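# Florkell: small repair kit notes

Florkell is my set of photos and notes on one folding tool kit, the black one with the orange edging that I use for watches, glasses, and the odd phone. I started it in June because I kept answering the same emails about how I pack the thing, and it grew (as these do!) into a folder with 300 photos and a spreadsheet.

## What you get

- `photos/` has the pictures, 300 of them, sorted by session
- `notes/` has my typed-up notes, 11 files, one per session
- `layout.csv` has 137 rows, one for each time I wrote down where a tool went

I never finished `layout.csv` for the last two sessions, so don't go hunting for them. The column called `slot` is my own numbering and it starts at the tag end. If you start from the other end you'll get everything backwards, which I did myself for a whole evening.

## The pouch and the tweezers

I keep the tweezers and the small screwdrivers together in my head, but on the table I like them apart. Screwdrivers and bits stay in the elastic loops. Tweezers get laid out on the bare table with a bit of space around them, because fine points and crowded pockets don't mix and I've bent enough of them to know.

A pale tabletop helps a lot, too. Dark tweezers on a dark bench mat are a pain to find, and to photograph. 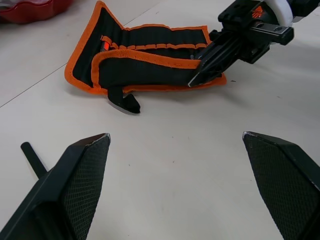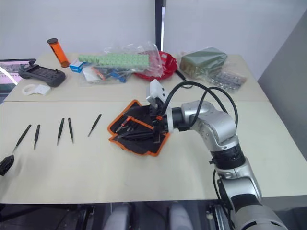

Folding is where most of the emails come from. My routine: tools seated in the loops first, then a quick press along the row to feel for anything riding high, then fold the panel over, and only after that do I bother with the outside. If the fabric bunches up, open it again. Pulling harder just shoves the bits out of their loops and you start over (ask my carpet, it has eaten three of them).

The notes call the whole thing "pouch" in some files and "roll" in others. Same item. I'll fix it one day.

## Using it

Take it, reuse it, print it for your workshop wall, whatever you like. A link back to Florkell is nice. The photos are not color corrected, so please don't use them to match the orange!

The full download is 192 MB. If your unzip tool complains about the folder names, try renaming the archive to something short first, that fixed it on my old laptop.

## Changes

- 2019-11-26: fixed the slot numbers in two notes files, removed some duplicate photos
- Before that: lots of small stuff I didn't write down

Still on my list is a page on cleaning the elastic. Mine gets fuzzy with lint, and so far I've only tried tape.

Filed under: Hobby Data, Hand Tools, Storage

© 2019 Florkell | Contact | Back to top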